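# Hung, Not Folded

In Orkalville, more people are keeping the clothes they wear most out on open stands. Some of them have given up the dresser altogether.
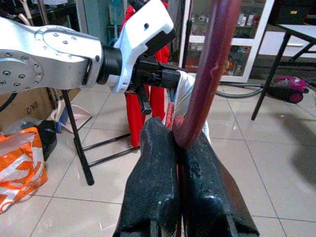

## Out of the drawer

Yutong Tang got rid of her dresser in December. It had belonged to an aunt, it took up most of one bedroom wall, and two of its drawers stuck. She put it in the hallway outside apartment 302 with a note on it, and a neighbor took it the same evening.

Her clothes went onto a metal stand she bought secondhand. Most of them fit. Sweaters went into a box under the bed, and a bag of things she had not worn in years went to the thrift store on Weka Street.

"I thought I would miss the drawers," Tang said. "What I missed was having somewhere to put my keys down."

She sews alterations for a living, mostly hems and zippers, and works out of the front room. Cloth has always been hanging up in there. Moving her own clothes out of the bedroom drawers was a small change by comparison, and she says it has cut down on ironing. A crinkled white cotton or gauze can stay crinkled. A linen shirt that would come out of a drawer with a crease across the chest now has only the marks from the wash.

## What the stand has to do

A clothes stand is a simple piece of furniture, and cheap ones fail in predictable ways. The top bar sags in the middle. The joints loosen, and the whole thing starts to lean when a winter coat goes on one end.

Zhenhua Duan has run Nanerora, a repair and housewares shop in Orkalville, for 11 years. He sells a few kinds of stand and fixes a good many more. Customers tend to look at the top bar, he said, and he tells them to look near the floor.

"If there's a crossbar down low, the legs can't spread. If there isn't one, you're counting on the screws."

Thin tubular legs are fine for shirts and dresses, in his view, as long as they are braced. Slanted legs hold better than straight ones but take more floor, and people stub their toes on them. He suggests pushing down on one corner in the store before paying. A stand that rocks when it is empty will be worse with clothes on it.

He charges 12 dollars to replace a stripped joint on a tube frame. Often the owner could do it at home with a hex key and a new bolt.

## Heavy pieces and light ones

Weight is where most people go wrong. Tang keeps the long, heavy things directly over a leg and puts the light ones in the middle of the bar. A full-length red coat or a lined dress can pull a stand over if it hangs from the far end by itself.

Knits don't belong on a stand at all. They stretch at the shoulders and stay that way. Fold them over a bar if there is no shelf.

Anything with a ribbon or a woven trim needs a little thought. Striped bands and edgings are often made of a different fiber from the garment they are sewn to, and the two shrink at different rates. Hung while damp, the cloth drops and the trim doesn't, and the seam puckers. Tang lays those pieces flat on a towel until they are nearly dry, then hangs them for the last hour or two.

Loose ties and sashes she lets hang straight down. Wrapped around a hanger, they pick up a curve that has to be steamed out.

## Color and light

The usual complaint about open storage is dust, and it is a fair one. Clothes worn every week don't sit long enough to collect much. Clothes worn twice a year do, and they are better off in a cabinet or under a cotton cover. Plastic dry-cleaning bags hold moisture and should come off as soon as the clothes get home.

Light does more harm. Reds fade early, and they fade unevenly, first on the shoulder nearest the window. Turning the garments around when the floor gets swept helps. So does a curtain.

New red fabric should also be kept away from white until it has been washed a few times. On a crowded stand the two can rub, and on a humid day some of the dye will move. Duan lost a white jacket that way and still has it. He wears it to paint in.

## Three feet of wall

Tang's stand takes up 3 feet along the bedroom wall. The dresser took up more than that, and the leftover space now holds a chair and a lamp from Long, the discount store out by the highway.

She has thought about buying a second stand for the front room, where customers' clothes wait to be picked up. For now they share a rail with her own work in progress, each one with a paper tag pinned inside the collar. The tags fall off sometimes. She is trying safety pins.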